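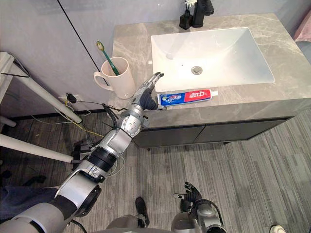

Vanity end of the bathroom, black tap and grey marble.

Relative humidity is a poor number to compare between rooms, and I spent most of last winter comparing it between rooms anyway. The readings on my two Leka loggers didn't make sense until I converted everything to dew point, after which the whole exercise got a lot simpler. These are my notes on the conversion, where the loggers went, and what I ended up changing in the ducting.

The complaint was ordinary. Condensation on the bedroom window every morning from about May, a musty wardrobe, and a bit of spotting on the cornice on the south side. We're in Trernby, where winter is cold by local standards and mild by anyone else's, and the place has the insulation you'd expect of its age. The bathroom has an exhaust fan. I assumed the bathroom was the source and the fan was inadequate, and that turned out to be half the story.

Relative humidity tells you how close the air is to saturation at its own temperature. Warm the same air up and the figure drops without a gram of water leaving. So a heated bathroom and an unheated bedroom can hold the same amount of moisture and show very different percentages. My first fortnight of logs had the bedroom looking far worse than the bathroom at almost every hour of the night, and I briefly went hunting for a leak under the bedroom floor. There wasn't one. The bedroom was just colder.

Dew point fixes this. It's the temperature at which the air would start to drop its water, and at ordinary pressures it moves only when moisture is added or removed. The Leka exports temperature and RH as plain columns, so one more column in a spreadsheet does it. I used the Magnus approximation, which is well inside the error of a cheap sensor over the range of any house. If the dew point in a room is above the surface temperature of the glass, you get water on the glass. An infrared thermometer is all right for painted walls and unreliable on bare glass at an angle, so put a bit of masking tape on the pane and read that.

Before trusting any of it, check the loggers against each other. I sealed mine in a jar with a damp salt slurry overnight, out of the sun. They disagreed by a constant offset, which I subtracted from one of them. Which one is correct doesn't matter much if you only want differences between rooms.

Placement matters more than the brand. Keep them off external walls and out of the direct path of the shower plume. In the bathroom I used the top of the door architrave, on the hall side of the room. In the bedroom, inside the open wardrobe at shelf height. A logger on a windowsill measures the windowsill.

With everything in dew point, the bathroom showed a sharp peak after each shower and then a long tail. The peak is unavoidable. The tail is the part worth looking at, and ours went on for most of the evening. With the bathroom door open, the bedroom curve rose to meet it. With the door shut, the bathroom tail got longer and the bedroom still rose, just not from the same cause.

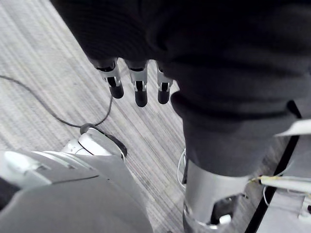 Charcoal fabric over the grey carpet.

The other cause was washing. Drying clothes indoors puts all of the water left after the spin cycle into the air of the house, and there's no way around that arithmetic. You can check it with a luggage scale: weigh the basket going on to the airer and again coming off, and the difference is what you've evaporated. Heavy knits and dark fleecy stuff are the worst of it. I'd been drying in the bedroom with the heater at 22 degrees and the door closed, which is an efficient way to load air with moisture and then let it cool overnight against a single pane.

Airing now happens in the bathroom with the fan running and the door open a crack. Same water, but it has somewhere to go.

That left the fan. Mine is a Lasetti, installed before our time, and the rating on the sticker assumes free air. What it had was 100 mm flexible duct, several metres longer than it needed to be, sagging between the joists and finishing in the roof space near a vent. Near, as opposed to connected to. I'd suggest anyone with a similar setup go up and look before buying a bigger fan. Flexible duct only flows properly when pulled tight, and each sag adds resistance and collects condensate at the low point.

Todor Bošković lent me his crimper and I replaced the run with rigid duct from Skendunley, taped at the joints, insulated, and falling slightly towards the outside so any water drains that way. The backdraught damper had been fitted upside down, so I turned that around too. A run-on timer went in with the sparky on a Thursday. The fan sounds quieter, probably because it's no longer working against a blockage.

Spyros Delić asked about make-up air when I described this to him, and he was right to. A fan can't extract what isn't being replaced. The undercut on our bathroom door was close to nothing over the new mat, so I moved the mat and planed the bottom of the door.

The tail now finishes well before bed. The bedroom window still fogs at the bottom edge on the coldest mornings, where the frame is aluminium and bridges straight to the outside. Secondary glazing is the next job, and I haven't worked out how to do the latch side yet. If anyone has fitted acrylic sheet with magnetic strip over an old sliding sash, I'd like to know whether the strip holds through summer.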